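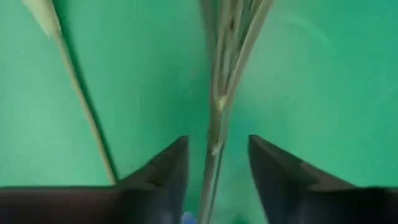 Fig. 1. Wrist view, dried stalks between the fingers, green background.

Drurow Shared Workshop - Build Your Own Arm
Handout for session 10: Fingers and the wrist camera

Welcome back, everyone, and thank you for sweeping up so nicely after the last session! Tonight we leave the shoulder and elbow alone (they have had quite enough of our attention) and spend our time at the far end of the arm.

Keep Fig. 1 beside you while you work. The two dark fingers come up from the bottom and taper to points, with a gap between the tips, and that is the general arrangement you want from your own camera. If your fingers fill half the picture, slide the bracket back a little and try again. Look also at how soft the stalks are compared with the finger tips. Motion blur eats thin things first, and a thin stem is about as unkind a test as you could pick - which is why I am so fond of them.

Before you power up
Check both finger screws by hand. Set the Pakov board to 2000 in the speed box, and please leave it there until the fingers close evenly. Cable 44 goes to the wrist, and it does like to work itself free, so give it a gentle tug.

Exercise
Close on a single stem first, then on a small bundle. Save a few pictures while the arm is moving and a few while it is still, and compare the edges of the stems. Write down your exposure setting each time, even the bad ones.

For July, read the Kerkemthorpe notes as far as page 191, and bring your spare finger pads.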